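# About Prakonent

Prakonent supplies wrist-marker kits and the Stero tracking software to teams that train manipulation robots on recorded handwork. We also run recording sessions as a service, in homes and at customer sites.

A Stero kit has 2 padded bands, the marker tiles, the cables and a calibration card. An operator puts on the bands, runs the check routine and works at normal speed. Cloth handling is the most requested task group -- folding, bagging, packing into boxes -- and the hardest to label afterward, so each delivery includes wrist poses for every video image.

The standard order is 233 episodes per task. Larger orders, up to 900, are split into batches with a review between them. Episodes that fail review are recorded again at no charge.

Björklund handles hardware repair and spare tiles. Firmware is updated each June.

Questions about kits, loans or session bookings go to the service desk.

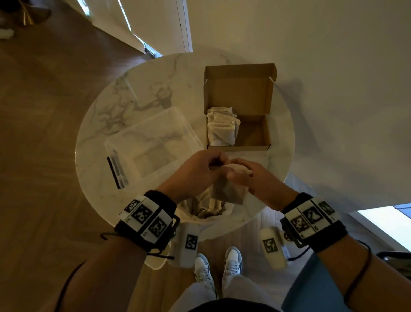 Magdolna Hegyi: We took the 233-episode order for towel folding. Pose files loaded without conversion, but I would want a longer cable option for tall operators.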